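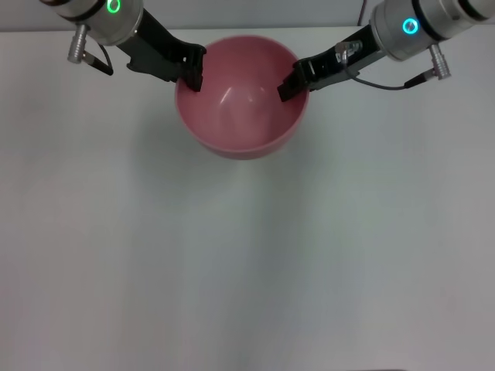
Écran démontable Monard — cadre aluminium, toile à pressions

Écran de projection sur cadre repliable, destiné aux ciné-clubs, festivals itinérants et salles polyvalentes sans équipement fixe. Largeur utile de l'image : 300 cm. Format natif 16/9. Les formats plus larges se projettent avec bandes haute et basse, ou avec le jeu de caches noirs vendu séparément. Utilisation en intérieur ; pour l'extérieur, voir les restrictions au chapitre Stabilité.

Fabrication : atelier Gyamfi. Distribution et pièces détachées : Flirdale.

Toile

La toile livrée de série est une toile de projection frontale blanc mat, gain 1,0, envers noir occultant. Elle se fixe au cadre par boutons-pression répartis sur tout le périmètre. Le montage commence par les quatre angles, puis par le milieu de chaque côté ; les pressions restantes se ferment en alternant les côtés opposés. Une toile fermée d'un seul côté à la fois présente des plis diagonaux que la tension ne rattrape plus.

Deux autres toiles s'adaptent au même cadre : rétroprojection grise et toile microperforée. Cette dernière permet de placer l'enceinte centrale derrière l'image. Distance minimale conseillée entre le premier rang et la toile microperforée : une fois et demie la largeur de l'image, sous peine de voir la trame.

Compatible avec tout vidéoprojecteur numérique. L'emploi avec un projecteur 16 mm à 24 images par seconde ne pose pas de difficulté particulière, mais le flux lumineux de ces appareils impose une obscurité complète et la toile blanc mat.

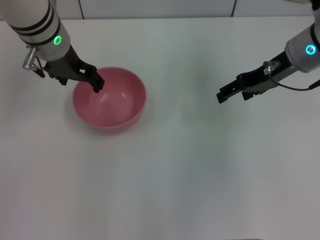

Un client équipé de la toile microperforée nous fait remarquer que la housse d'origine est trop juste dès qu'on y range deux toiles, et que les pressions de la première marquent la seconde. Il enroule désormais la sienne sur un tube de carton, face utile à l'extérieur, et la transporte à part. Il aurait aussi souhaité que les angles du cadre portent un repère gravé, l'étiquette adhésive s'étant décollée au bout d'une saison.

La remarque sur la housse est fondée. Le modèle actuel n'accepte qu'une toile pliée. Une housse à deux compartiments figure au tarif des accessoires. Les angles gravés sont montés sur les cadres sortis d'atelier depuis mars ; pour les cadres antérieurs, des plaquettes rivetables sont disponibles auprès de Flirdale.

Cadre et piètement

Profilé aluminium anodisé noir, section carrée, charnières acier à verrouillage automatique. Le cadre se déploie au sol, sur une surface propre, toile montée avant le relevage. Les pieds en T se fixent par molettes imperdables et se règlent en hauteur par crans. Régler les deux pieds au même cran avant de relever l'ensemble — le réglage sous charge tord la charnière basse.

Montage à deux personnes. Aucun outil n'est nécessaire, sauf pour le remplacement d'une charnière (clé six pans non fournie).

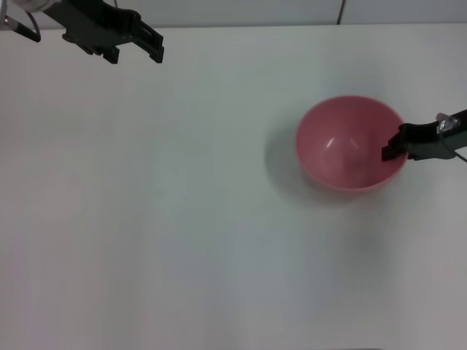 Stabilité

Les bras stabilisateurs arrière sont obligatoires dès que le bord inférieur de l'image dépasse la hauteur d'une tête de spectateur assis. Chaque bras reçoit un lest ou une sangle d'ancrage. En extérieur, l'écran ne doit pas être dressé par vent établi ni laissé sans surveillance. La toile tendue se comporte comme une voile, y compris dans sa version microperforée.

Dans un lieu recevant du public, l'exploitant vérifie que le piètement et les haubans n'empiètent pas sur les dégagements. Le traitement non-feu de la toile fait l'objet d'un procès-verbal joint à la livraison ; le conserver avec le registre de sécurité.

Entretien

Dépoussiérage au pinceau souple. Taches légères : chiffon blanc, eau savonneuse, sans frotter en cercle. Ni alcool, ni solvant, ni gomme. Ne jamais plier une toile humide. La toile microperforée ne se lave pas.

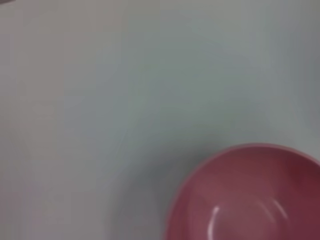 Composition du lot et prix

Cadre repliable, toile blanc mat, paire de pieds en T, paire de bras stabilisateurs, housse de toile, valise rigide à roulettes pour le cadre, notice en français et en anglais.

Prix du lot : 2 616 € HT, départ entrepôt Mokstead. Garantie de 24 mois sur le cadre et les charnières, hors déformation due à un réglage sous charge. La toile est considérée comme une pièce d'usure.

En option : jupe et pendrillons noirs, jeu de caches, toile de rétroprojection, toile microperforée, housse à deux compartiments, lests. Location possible sur demande, hors juillet et août.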